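3.2 Storage Habits and the Life of Household Computers

Respondents in Mudine and Plakville were asked how long they kept a desktop computer after it was no longer in daily use. Of the 1,596 households that returned the survey, most reported keeping at least one such machine in a closet, basement, or garage. The reasons given were seldom technical. Many households wished to keep family photographs or tax records and did not know how to move them to a newer device. Others expected that a relative would want the machine at a later date.
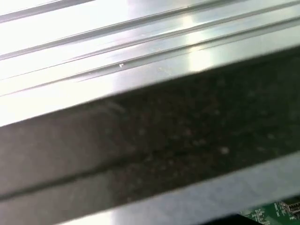
Differences between the two towns were small once household size was taken into account. Plakville has a municipal drop-off site that accepts electronics throughout the year, while residents of Mudine must wait for a collection day in November. We had expected this difference to shorten storage times in Plakville. The survey does not support that view. Households living close to the drop-off site kept their old computers as long as those living at the edge of town.

Follow-up interviews were held with 59 respondents, of whom 19 had given a computer away in the past year. Sarmiento's earlier work in Hirnosia describes such gifts as a way to put off the decision to discard, and several of our interviews fit that account. One respondent had passed a desktop tower to a nephew, who returned it two years later with the same files still on the drive.
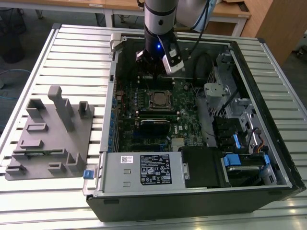 Concern about personal data was the reason most often named for not using a collection service. Respondents who had received written instructions on erasing a drive were more willing to part with a machine, although 16 of those interviewed said that they would still prefer to remove the drive and keep it at home. Figure 3 illustrates the open case of a desktop tower.

The effect of cost is considered in Section 3.3, together with the fee records supplied by the Değirmenci recycling service.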